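Niveau sonore et éclairage des plateaux : projet de note aux occupants
Publié en juin, par le service Environnement de travail

**Service_EDT**
Mesdames, Messieurs, le présent fil est ouvert afin de recueillir les observations des occupants du bâtiment Astgate avant la rédaction définitive de la note relative à l'éclairage. Il est envisagé de remplacer les tubes fluorescents par des dalles à diodes de température de couleur unique (3 000 K). Le devis de la société Saleo porte sur 140 points lumineux. Les contributions sont reçues jusqu'à la fin du mois.

**bureau_36**
Nous prenons acte du projet. Il conviendrait toutefois de préciser si la température retenue s'applique également aux salles exposées au nord. Une lumière aussi chaude nous paraît adaptée à un espace de détente, beaucoup moins à la relecture de plans.

**clirkix_referent**
Je ne partage pas cette réserve. Sur le site Clirkix, la même teinte a été adoptée pour l'ensemble des postes et aucune réclamation écrite n'a été enregistrée depuis.

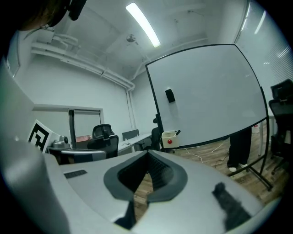
**bureau_36**
L'absence de réclamation écrite ne vaut pas approbation, et le formulaire en usage sur ce site ne comporte aucune rubrique consacrée à l'éclairage. La question de l'implantation demeure par ailleurs entière. Dans une pièce aux murs et au plafond blancs comme celle-ci, avec un long tube fluorescent au plafond, la réflexion des parois compte autant que la source. Je demande que le calcul d'éclairement soit joint à la note.

**Service_EDT**
Le calcul sera joint. Il a été établi poste par poste pour le plateau principal, soit environ 63 positions. Les salles de réunion feront l'objet d'une annexe distincte.

**dvoracek_lot2**
Pour le compte de l'atelier Dvořáček, je signale que le document transmis ne mentionne pas la gradation. À défaut de variateur, le débat sur la teinte nous semble secondaire.

**clirkix_referent**
La gradation renchérit sensiblement l'opération. Je maintiens qu'un niveau fixe, correctement dimensionné, suffit à des travaux de bureau ordinaires.

**bureau_36**
Désaccord maintenu en ce qui concerne les salles nord. Nous souhaitons qu'il soit consigné.

**Service_EDT**
Il en est pris note. Une variante avec gradation, limitée aux salles nord, sera demandée à Saleo et versée au présent fil dès réception.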